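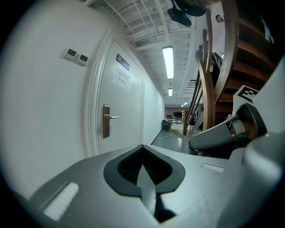

# Virkine

Virkine is my collection of recipes from community cookbooks, the spiral-bound kind that church halls, footy clubs and primary schools used to flog at fetes. There are 1046 recipes in it, all typed out by hand from 80 books. I started with my nan's shelf and it got out of control from there.

## What's in it

One row per recipe. You get the title, the ingredients as printed, the method as printed, the name of whoever sent it in (initials only, see further down) and the town if the book gives one. Slices and biscuits make up a ridiculous share of it – if you're after weeknight dinners you'll find a lot of mince and not much else.

I kept the original spelling. "Savory" and "savoury" both turn up, sometimes on the same page, and I haven't touched either.

## Measurements

This is the messy bit. Older books use ounces and "a breakfast cup", the later ones use grams, and a few swap halfway through a recipe. The `amount_raw` column is exactly what's on the page. The `amount_metric` column is my conversion, using the Australian tablespoon (four teaspoons), so please don't go mixing it with American data without checking.

Oven temps are only converted where the book gives a number. "Moderate" stays "moderate".

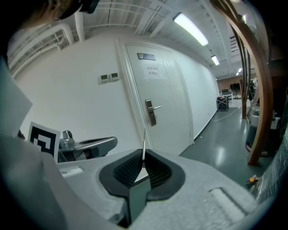 ## Known problems

- 600 recipes have been proofread against the book. The rest have had one pass from me, usually late at night with a cuppa.
- 3 books have pages missing, so a handful of methods just stop.
- Duplicates are left in. Everyone's aunty had the same lemon slice and I like seeing how it drifts.

## Names and permission

Contributors' names are cut down to initials. If one of the recipes is your family's and you'd like it credited properly or taken out, leave a comment and I'll sort it.

## Thanks

Pravesh Engelbrecht did the proofreading on all the jams and chutneys and found more typos than I care to admit.

Comments

**Leinonen** – Row for the ginger fluff has bicarb listed twice. Is that in the book?

**Pravesh Engelbrecht** – Yep, it's in the book! I checked it twice too.

**Flirkeo** – Any chance of a column for tin size? Mum's slice tin is enormous and I never know what to scale to.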